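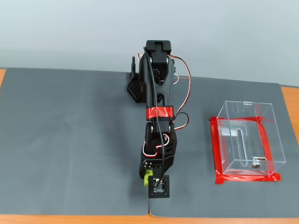
The arm over its gray mat at the Tinach open day, with the clear box standing inside its red tape outline.

Filed under: Robots > Data Cards > Field Notes
26 Sep 2022 | by the Gonovden notes desk
4 comments | 2 shares

stutness-openday-brick

README and data card

Summary

A small set of recordings from the open day at Tinach, where Stutness showed a tabletop arm putting a green toy brick into a clear box. The set holds 70 episodes. We went as visitors, asked for the logs, and were given them on a drive before we left. The card is ours. Stutness read a draft and asked for two changes; we made one of them. The other was to take out the word "easy," and it stays in.

The task is easy. A single brick, a single box, and a box position marked on the mat with tape. If you want evidence that arms like this are ready for a packing line, you won't find it in these files, and the talk given beside the table didn't supply it either.

What was claimed

The handout for the day said the arm "handles everyday objects in everyday places." We wrote that down because we wanted to compare it with the table. The table had a toy brick on it, and the place was a side room in the Georgiev building with the blinds down. The handout gave no success rate. When we asked for one, we were told the team was "very happy with it," and the next group was called in.

The person running the session also used the word "autonomous" a lot. Some episodes were run by a policy and some were driven by hand, and the drive labels them accordingly. From the visitors' side of the rope you couldn't tell which was which, and the talk didn't say. Please keep the two apart if you report numbers.

Contents

episodes/ - one folder per attempt
meta/episodes.csv - index, with the mode and outcome columns described below
meta/handout.txt - our typed copy of the handout
notes/ - our own notes from the visit, lightly cleaned up

Each episode folder has joint positions, gripper commands and video. Timestamps come from the recording computer. We haven't checked them against any other clock.

Fields in episodes.csv

id: Episode number as Stutness gave it. There are gaps in the numbering. We asked what was in the gaps and were told "setup." Maybe so. Treat any success rate from this set as an upper limit until somebody produces the missing ones.

mode: "policy" or "teleop," taken from their logs with no changes.

outcome_stutness: Their label, pass or fail.

outcome_ours: Our label, made by watching the video through to the last frame. We pass an attempt only if the brick is let go inside the box and stays there. Their rule seems to be looser, and it isn't written down anywhere we could find.

remark: Free text. Often blank, sometimes grumpy.

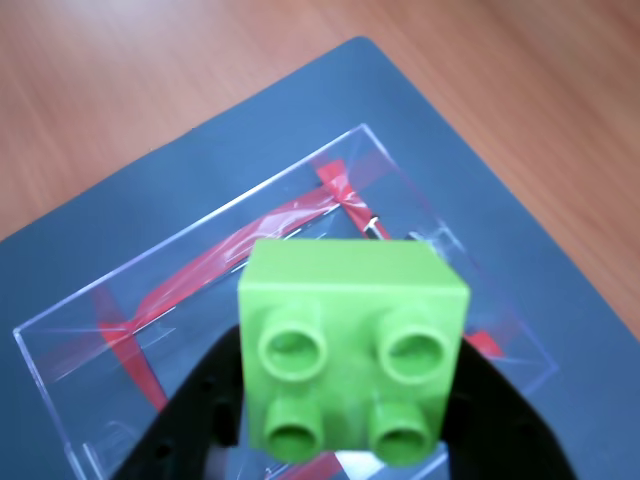
Watching the wrist view

Most people at the open day watched the monitor and not the table, and we understand why. Up close, a brick between two fingers looks very sure of itself. It fills a good part of the view and everything else becomes background. That's a nice way to present a gripper and a poor way to judge one. We'd ask anyone labeling more of this material to do it from the wider view first and use the wrist view for the fine points, such as whether the brick has left the fingers.

A few things about the wrist video matter for training:

The red tape is visible through the clear plastic. A model could learn to go to the tape and ignore the box completely. We asked if the demo had been tried without tape, and the answer was that it was "on the list" in June. It was still on the list.

Clear plastic throws highlights. They shift with the camera, and any vision model will have to deal with them. We think the material is worth having for that reason alone, and it's the one part of the setup we'd call hard.

The brick is bright green against a dull mat. Color thresholding may get you most of the way to finding it. Try that before you train anything large, and publish the result even if it's embarrassing.

What the set can't tell you

It can't tell you how the arm copes with a second object, because the task never calls for one. It can't tell you about other boxes, other rooms or other light. Speed is also a bad thing to measure here: the arm was being run slowly for visitors, and we don't have a figure for how slowly.

It also has nothing to say about long use. Open days are short and the equipment gets plenty of attention between groups. We saw the session paused and restarted, and no pause is marked in the logs.

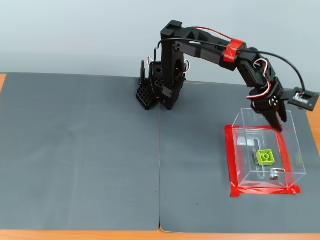
Known problems

Brick pose at the start of an attempt isn't recorded. It was set by hand each time. We watched closely and it seemed to go back to much the same spot, but that's a visitor's impression and you shouldn't cite it.

Camera calibration is missing. Stutness said it exists. If it reaches us we'll add it to meta/ and note the change at the bottom of this card.

Some outcome labels disagree between the two columns. We left both in. The disagreements all go the same way, with Stutness passing attempts that we failed, and most of them have to do with when the recording was stopped. Read the remark field before siding with either of us.

Suggested use

Fine for testing a data loader, for practice in labeling, or for a class that wants to argue over what counts as a success. We'd also use it to study tracking through clear walls.

Please don't use it to compare robots, and please don't quote a percentage from it in a funding pitch. Somebody will, so at least say which outcome column you used and whether teleop episodes were included.

Terms

Free for research and teaching. Keep this card with the files. Stutness asked that the recordings not be sold, and we agreed to pass that on.

Corrections

Open an issue and give the episode id. If you were at Tinach that day and remember it differently, we'd like to hear from you, especially if you got a straight answer on the success rate.

Change log

First release: episodes, index, handout text, notes.
Pending: calibration, missing episode numbers, a run without tape.

Tags: open day, tabletop arm, pick and place, clear plastic, data card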